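Print this page | Send by e-mail

Workshop notebook, teleoperation bench
March, entry 46
Written by: Samuele Bianchini
Read by: Morena Negri, Gaetano Villa

09:15

Started with the leader arm, because yesterday the third joint was heavy and my wrist was tired after one hour. Gaetano opened the joint and found the grease had gone hard. He cleaned it and put new grease, less than before. Now the arm follows my hand well and it stays where I leave it. The gravity compensation is still a little too strong at the elbow: when I release the handle, the elbow climbs slowly. I lowered the value by one step and wrote it in the settings file. Please do not change it back without telling me.

The task for this week is the same as last week: bring the fingers to the edge of the plastic bracket inside the computer chassis, take the bracket, lift it free, and put it in the tray. Citham wants to see the robot do this by itself, from demonstrations only, without any drawing of the chassis. Pleridel is the name we use for the recording program, and Leone is the name for the follower arm. I repeat this for Adelmo, who has just joined us and asked me twice.

10:40

First group of demonstrations. I did them myself. My problem is the approach. When I come down too directly, the wrist is over the bracket and I cannot see the edge where the fingers must go. When I come from the low side of the bracket, with the fingers nearly closed, I see the edge until the last moment and I open only a little before contact. Morena does it differently: she opens wide very early and then goes down. Both ways work for a person. For the model I am afraid it is bad to mix them, so I ask that everybody uses my way until the first training is finished. If the result is poor we can try hers and compare.

Notes for the approach, for all operators:

- Stop over the fins before going down. Hold still for a short moment. The program uses this to mark the start of the second part.
- Turn the wrist to agree with the angle of the bracket before you go down, not during.
- Do not touch the fins with the finger tips. Aluminium takes scratches easily and then the reflections are different from one demonstration to the next.
- If you make an error, do not correct it in a hurry. Say "discard" and press the left pedal.

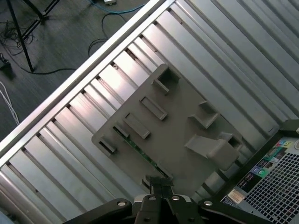 Why do we not simply program the position of the bracket and let the arm go there?
Because the chassis is never put back at exactly the same place, and a fixed position would miss as soon as somebody moved it by a finger's width. With demonstrations the arm learns to look at the wrist view and correct itself on the way.

11:30

Discussion with Gerardo about light. The metal fins give strong highlights along the top edge, and when the sun comes through the side window these highlights move during the morning. Gerardo thinks we should close the blinds and use only the lamps. I think we should record some with the blinds open, otherwise the arm will fail on the first sunny day at Citham. We agreed like this: closed blinds for the first training set, then a second and smaller set with the blinds open. He will write on each file which one it is. I prefer he writes it in the file name also, because the comment field was lost once when we copied the data to the Estov server.

The exposure of the wrist camera is now fixed by hand. In automatic it became dark each time the fins filled the view, and the green edge of the board under the bracket almost disappeared. This edge is useful for me as a reference when I drive, and I suppose it is useful for the model too, but I have no proof of this.

14:00

Adelmo tried the leader arm for the first time. I gave him some free movement first, without recording, and then the real task. He is gentle with the hand but he looks at the arm and not at the screen. I asked him to look only at the screen, because the model has only the camera and he should not use information that it will not have. After this he became slower, and his paths became much cleaner. I kept none of his recordings from today. Tomorrow he can start for real if he has slept well.

One thing he noticed and I had not: at the end of the closing movement there is a small delay between the handle and the fingers. I measured it with the log. The command arrives on time but the gripper driver waits for 2 messages before it moves. Gaetano says it is a filter against noise and he can make it shorter. To be checked with the gripper empty first, please.

15:20

Counting of the data. The plan with Citham is 1,000 good demonstrations for the first training and 3,000 in total if the first result is encouraging. We are far from the first number. Today we kept 46, all mine and Morena's, all with the approach from the low side. I looked at each one at double speed before I accepted it. I threw away those where the bracket turned between the fingers during the lift, even if it arrived in the tray. Morena does not agree with this. She says that a model which never sees a bracket turn will not know what to do when it turns. She is perhaps right. For now I have put them in a separate folder with the name "turned" and we did not delete anything.

16:45

Force on the grip. I reduced it a little, as the tabs of the bracket are plastic and I don't want them to break before the end of the week. We have one more bracket of the same type in the drawer with the labels. If you take it, write it here.

The handle has no force feedback, so I feel nothing when the fingers meet the plate. I watch the motor current in the corner of the screen. It is tiring for the eyes. Gaetano proposed a sound that becomes higher with the current. I would like to try this, with headphones, as Gerardo works at the next desk and will not enjoy it.

To do:

- Shorter filter on the gripper driver (Gaetano)
- Sound for the motor current, first version (Gaetano, after the filter)
- Light condition in the file names (Gerardo)
- Check the camera screws at the wrist before the first recording of the morning (me)
- Ask Citham if the tray position may change between trials, they did not answer
- Adelmo: read entries from the beginning of March, especially the part on the pedals

17:30

Copied all to the server, checked the sizes, they agree. Leader arm parked, follower arm off. The left pedal makes a noise when pressed but it still works.

S.B.

Contact: teleoperation bench, ask for Morena Negri | © Estov workshop notebooks | Back to top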